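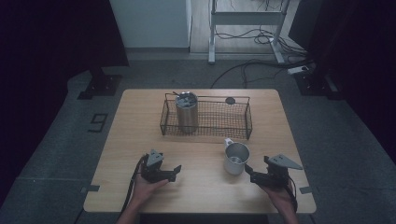

Print | E-mail

4.3 Finger slip and the jaw wear fault

The hand-held grippers used in the Darkilano table sessions share their finger design with the Rorkora arm, so that a demonstration recorded by a person can be replayed by the arm with few changes. A fault in the fingers therefore shows up twice, first in the recordings and later in the replayed motion. We found it late in both.

Of 226 recorded demonstrations, 100 were replayed on the arm before the fault was understood. The task was to move cups and small tableware between a table and a wire mesh basket. In 7 of the replays the item turned in the jaws during the lift and the safety stop was triggered by the wrist load limit. No one was hurt. We first put the stops down to a limit that was set too low, and raised it. This was a mistake - the next slip dropped a mug from full height, and the old limit was restored the same day.

Osian Dafis then went back through the finger camera recordings and compared the state of the finger edges between early and late sessions. Figure 7 is taken from the later group, with the jaws open over the table.
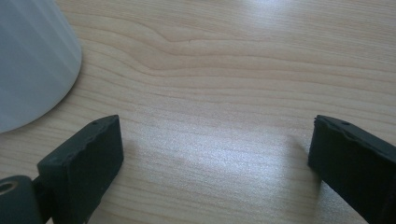 Figure 7. Finger camera view, jaws open. The upper edges of both fingers are uneven and chipped.

Vol. 2, p. 226

Wear at the upper edge matters because it shortens the flat part of the finger that meets the item. On a flat-sided box the loss is small. On a round cup, where contact is already a narrow line, the grip can pivot on whatever part of the edge is left. A person holding the gripper feels this and corrects with the wrist, often without noticing. The arm repeats the path but not the correction.

Glare on the tabletop made the fault harder to find. The edge check in the Pirex logging software compares finger outlines against a stored template, and it skips a recording when the background is too bright. Most of the late sessions were skipped, and the software reported them as passed. We now treat a skipped check as a failed one.

Fingers are now inspected by hand before each session and replaced in pairs. We have not repeated the full set of replays with new fingers, so the share of stops caused by wear alone is not known.

Last updated: 11 May 2021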